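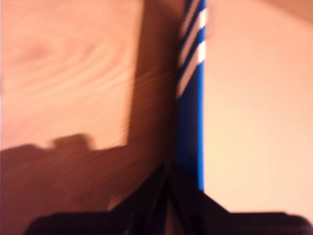 Seon-mi Ki writes that her lids tore at the corners until she stopped pulling them up from one end, and asks for the lid steps to come before the label steps. They now do.

4. Checking boxed shoes at the desk

Flesivley Stockroom Guide
Revised March
Compiled by the Flesivley guides desk

This section covers opening a shoebox, checking the pair inside, entering it in Ronon and closing the box again. It applies to any pair that comes in with its own box. Pairs without a box are dealt with in section 6.

4.1 Before you start

You will need:

- a clear piece of desk 600 mm wide and 400 mm deep, in front of the monitor
- the Ronon stock list, open and signed in
- a soft dry cloth
- a pencil
- a Morsy box sleeve, one for each pair
- spare tissue

1. Move drinks, food and open pens off the desk.
2. Wipe the surface with the cloth. Grit on the desk will scratch the underside of a glossy box.
3. Push the keyboard back or to one side. You can leave small packets and booklets where they are if they are outside the clear area.
4. Put the first box down with the label end to your right. If you are left-handed, turn it round.

Note: The monitor stand does not need to be moved. Leave enough room behind the box for a hinged lid to fold back without touching the screen.

Caution: Do not stack waiting boxes on the desk. Keep them on the floor or on a trolley, no higher than the seat of your chair.

4.2 Taking off the lid

Boxes come with either a loose lid or a hinged one. Look along the back edge before you lift anything.

Loose lid:

1. Hold the box steady with one hand flat on the side panel.
2. With the other hand, ease up one short end of the lid by a finger's width.
3. Ease up the other short end by the same amount.
4. Go back to the first end and repeat until the lid is free.
5. Set the lid down on its top, to the left of the box.

Hinged lid:

1. Lift the front edge from the middle.
2. Fold the lid back slowly until it stands up by itself or meets your hand.
3. Do not press it flat. The crease will turn white and the box will have to be entered as marked.

Caution: A tight lid holds air. If it will not move, wait a few seconds with one corner raised and then carry on. Do not shake the box.
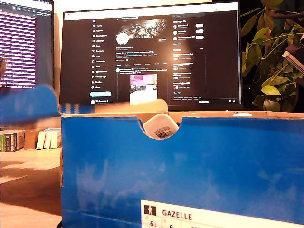 Can the finger notch be used to carry the box? The notch is for sliding a box off a shelf, and the cardboard will split there if it takes the full weight. Carry the box from underneath with both hands.

4.3 Reading the label

The label on the box is what goes into Ronon. Labels differ from one maker to another, but most have the model name in bold type and the sizes in a row of small boxes underneath.

1. Read the model name from the label and type it in the Model field exactly as printed. If the label says GAZELLE, type GAZELLE.
2. Read the size row. Each country's size has its own box, and the same number can appear more than once.
3. Enter the UK size first. Ronon leaves the other size fields blank until you fill them.
4. Enter the colour from the label, where there is one. If the label gives only a code, enter the code.
5. Look for a second tag elsewhere on the box or on the contents. Shops often add their own barcode. Enter this in the Shop Code field and leave it out of Maker Code.

Note: A number such as 18 or 19 on its own in the corner of a label is usually a carton number. It does not go in any of the size fields.

If part of the label is missing or has been written over, leave the field empty and tick Label Incomplete. Do not work out the size from the shoe at this stage.

4.4 Checking the pair

1. Fold the tissue back to both sides. Do not pull it out.
2. Lift out the upper shoe by the heel and set it on the lid.
3. Lift out the second shoe and set it beside the first, both toes pointing away from you.
4. Check that you have a left and a right.
5. Check the size on the inside of each tongue against the size you entered. All three should agree.
6. Look at the soles, the heels and the inside of the collar, in that order.
7. Enter the condition as New, Tried or Worn. Tried means marks on the sole but no creasing across the toe.
8. Look in the bottom of the box for spare laces, cards and sachets. Tick each one in the Extras list.

Caution: Do not take out the toe stuffing to look inside. If it has come out on its own, put it back before you go on.

Note: Suede should be handled at the sole and the heel only. Use the cloth for dust and nothing else.

If the two shoes are different sizes, stop. Put both back, close the box, write MIXED in pencil on a slip of paper and tuck it under the lid. The entry stays in Ronon as Held.

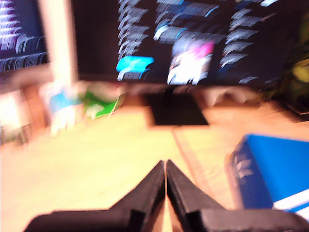 A reply from the Lestex stockroom says they keep the box at a slight angle on the desk, so that the label and the long side can both be read without turning it. This works well on a deep desk. On a narrow one, keep the box square to the edge.

4.5 Closing and sleeving

1. Put the first shoe back on its side with the sole against the long wall of the box.
2. Put the second shoe in the opposite way round, heel to toe.
3. Put the extras in the gap beside the heel.
4. Fold the tissue over, left side first. Replace it if it is torn through.
5. Lower the lid evenly, or bring the hinged flap forward and tuck in the front edge.
6. Slide the Morsy sleeve over the end away from the label.
7. Write the Ronon entry number on the sleeve in pencil. Never write on the box itself.
8. Press Save, and wait for the entry to move to the top of the list before picking up the next box.

Note: The standard Morsy sleeve fits most adult shoeboxes. Boot boxes need the wide one, and children's boxes are shelved without a sleeve.

4.6 Problems

The lid will not go back on. Take out the upper shoe and check that the toe is not standing on top of the other heel. Tissue bunched in a corner will also hold a lid up.

The entry shows twice. Save was pressed a second time. Delete the lower of the two.

The box has a crease or a crushed corner. Enter Box Marked and say which panel. Do not try to flatten it with a book or a ruler.

The tongue size and the label disagree. Enter the tongue size, tick Wrong Box and leave the sleeve off.

Related sections
3. Setting up a Ronon stock list
5. Shelving by size and model
6. Pairs without a box
Morsy sleeves: sizes and reordering
Cleaning marks off cardboard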